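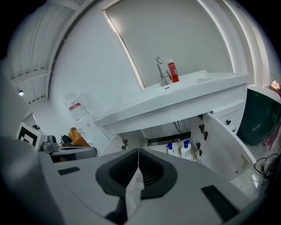

January, evening session, projection workshop

Picked up the Cáceres print again after lunch and got through the first two reels. For anyone who missed the last entry, this is the 1955 melodrama about the two sisters and the ferry, the one our screening series has been promising people since the fall. I'd only ever seen it on a terrible video copy, and I went in ready to be polite about it. Well, I loved it! The first sister barely talks for twenty minutes, she just irons and listens to the radio, and by the time she finally opens her mouth (to ask for salt, of all things) I was completely on her side.

Reel 1: good shape, some scratches at the head, one old tape splice that I redid. Perforations fine. Reel 2 is worse — shrinkage toward the tail and a jump in the dance hall sequence where I think somebody took out damaged footage years ago. I counted 436 frames between the jump and the end of the scene, so if the Flaratau people ever find their dupe we can compare. I wrote it on the leader too, in grease pencil, so please don't wipe that off.

Sound is thin. I ran it through the Jilix reader with the gain up and you can follow the dialogue all right, but the ferry horn distorts every single time. I'd leave it. Last year we cleaned up that harbor comedy so hard that everybody sounded like they were talking into a sock, and I still feel bad about it.

Now the ending. There are two on the reel list, the long one with the letter and the short one that stops on the dock. The list calls the short one the "export" ending. I watched both back to back with the lights half up and a sandwich, so maybe not ideal conditions, but I'm firmly for the short one. The letter explains everything we've already figured out from her face. It also has that voiceover, which sounds like it was recorded in a different building by a man in a hurry.

Seats: 100 if we use the small room, and I think we should. The big room at the Vulline would swallow a movie this quiet. 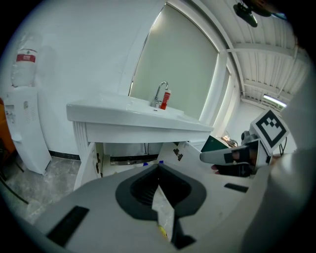 Keep the letter, says the note I found clipped to my reel sheet when I came back from coffee, signed only "M." The short ending was cut for the foreign distributor, it goes on, and the director never signed off on it, so we'd be showing the distributor's movie and putting the director's name on the poster. And the voiceover man is supposed to sound rushed, he's reading it on the ferry.

Okay, the ferry thing I had missed completely. I went back and there is an engine under the voice, very low. I still like the dock better but I can't argue with that. Could we run the long one and show the dock afterward, as an extra?

To do: clean reel 3, order 600 feet of leader, ask Flaratau again about the dupe, find out what the missing title card in reel 2 said. Lamp hours need writing down too, I forgot.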